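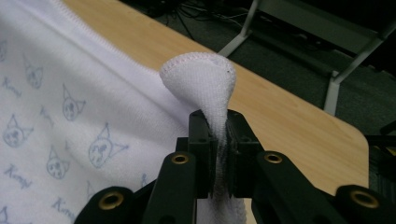
The question from last week was whether any machine can do laundry yet, and my answer is that it depends on which ten seconds of laundry you mean. Washing and drying were solved long before any of us were on this list. Picking one item out of a heap is mostly solved if you don't care which item comes out. Folding a stack of identical shirts that a person has already laid flat is solved too, and you can buy a machine for it. What remains is the piece in the middle, where a limp thing of unknown shape has to become a flat thing with four known corners. Take a white towel with cat faces printed on it. Pinch it by one corner, as the gripper has it, and the cloth pulls up into a twisted cone, and the pink stitched hem that told you where the edge was is now curled around the top of it. You have one corner, and you have to go find the next one.

Nkechi Tamuno wrote on December 19, 2018:
> I run the back room at a small hotel laundry. We have a Willems
> ironer, which is old and fine, and we had a salesman in who wants
> to put us on the waiting list for the Ganlow folder. He showed a
> video where it does towels from a basket. The video was sped up
> and I could not tell by how much.
>
> My questions for the list are simple ones. Can any of these take a
> towel from a pile and fold it without a person feeding it? If so,
> how long per towel? And does it matter that our towels are not all
> the same? We have bath, hand, pool, and a batch of printed ones
> for the children's rooms.
>
> I don't need it to be clever. I need it to not stop.

Taking these in order.

> Can any of these take a towel from a pile and fold it without a
> person feeding it?

In a lab, yes. On a floor like yours, I have not seen one I would sign for. We had the earlier Ganlow unit on trial in March at the plant where I work. It folded well when somebody clipped two corners to the bar, and the folds were square. The pile-feeding add-on was a separate box, and it was the box that gave us trouble. It would lift a towel, turn it, look for a second corner, and quite often take hold of a point halfway along the hem. Then you get a towel folded on a slant, and the stacker jams on it.

> If so, how long per towel?

These are from my own notes, one machine, one building, so please don't quote them as anything more. We fed it 642 towels over the trial with the add-on running. 118 of them needed a hand, meaning somebody had to walk over and either pull the towel straight or take it out. The ones that went through took 233 seconds at the worst and a good deal less on a normal one, but the normal time was still slower than the slowest person on our shift. Clipped by hand, the same machine kept up with the dryer.

Ask the salesman to run the video at real speed, uncut, with towels you bring yourself. If he says no, you have learned something for free.

> And does it matter that our towels are not all the same?

It matters more than anything else in your message. Size is the smaller part of it, because most of these machines can measure once they have two corners. Weight and pile matter more. A thick looped towel holds whatever bend you put into it, so a twist near the grip stays there when you want it to drop out. Thin hand towels hang straighter but stick to their neighbors, and you lift two.

On the printed ones, I would guess they are a nuisance for some camera systems and a help for others. A print puts lines all over the cloth, and a system that looks for lines to find the hem may pick the wrong ones. Against that, a hem in its own color is a gift. If you are ordering new stock anyway and the price is the same, I would take towels with a colored edge. Your staff will find the corners faster too.

> I don't need it to be clever. I need it to not stop.

I'd put that sentence in the purchase contract. Ours had a clause on folds per hour and nothing on stops per shift, and stops were what cost us. Each one was short, but each one pulled a person away from something else, and by the second week they had simply started standing next to it.

A few people here have asked about the Hukholm arm and whether a general-purpose arm would do better than a dedicated folder. I have only seen it demonstrated. It is a good arm. The hard part sits out at the fingers, and in knowing what the cloth is doing on the side you can't see. A person does this mostly by feel - you slide along the hem with your thumb until it ends. Most two-jaw grippers I have handled either hold or let go, and sliding without dropping asks for something between the two. I know there is work going on there and I expect it to get better.

The Vita people make a clip-and-feed table with no robot in it at all. You put two corners in, it takes the towel flat onto the belt, and a person can serve it while standing still. We bought one after the trial and run it with 6 people on rotation, short turns, and complaints about wrists have gone down. For a room your size I would look at that first and come back to the pile-feeding question in a couple of years.

If anyone has had a pile feeder running on mixed towels for a full month, with nobody assigned to it, please post your stop count. I would change my answer for that.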